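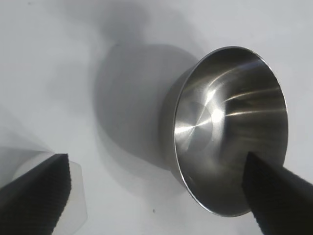
3. Getting your mixing bowl ready, and looking after it

Welcome to the part of the booklet most people skip! We do hope you'll stay with us for a few minutes, as a new steel bowl likes a little attention before its first batch of dough, and it will repay you for years (Geum-ok Woo, who wrote the first version of this guide for Grundano, still bakes with the one she tested).

Before first use

1. Peel off the paper label and rub away any glue with a drop of cooking oil on a soft cloth. Please don't scrape at it with a knife.

2. Fill the sink with warm water and a good squirt of dish soap, and wash the bowl inside and out. Go around the rolled rim slowly with your fingertips under a cloth. Polishing dust from the workshop likes to hide there.

3. Wipe the inside with a white paper towel. If you see a gray smudge, wash again. It can take 2 or 3 goes, and that is perfectly normal.

4. Rinse, then dry right away with a clean towel. Left to drip, the bowl will pick up water spots, especially if your tap water is hard.

Note: The fine circles you can see and feel in the metal are left by the brushing. They are not scratches, and they won't wash out. When you do scrub, follow the circles around and the finish will stay even.

Everyday use

1. Set the bowl on a flat, dry counter. For stiff doughs, fold a damp dish towel in 4 and put it underneath so the bowl doesn't wander off while you stir.

2. Add your dry ingredients first. A loaf made with 400 grams of flour is a comfortable size for mixing by hand, with room left to fold without dusting the whole kitchen.

3. Use a wooden or silicone spoon if you'd like to keep the shine. A metal whisk does no harm to the food, though it will leave marks over time.

4. Empty the bowl when you're done, and wash it the same day.

Caution: Do not put the bowl in a microwave oven or directly on a burner. If you set it over a pan of simmering water to melt chocolate, the rim gets hot very quickly, so keep your oven mitts on.

Caution: Don't leave salt, vinegar or lemon juice standing in the bowl overnight. They can pit the surface, and pits can't be polished out.

Storing

Smaller bowls may be nested inside larger ones once they are fully dry. Slip a sheet of paper towel between them and they'll come apart without a struggle. For stubborn spots or rainbow-colored stains, turn to section 4.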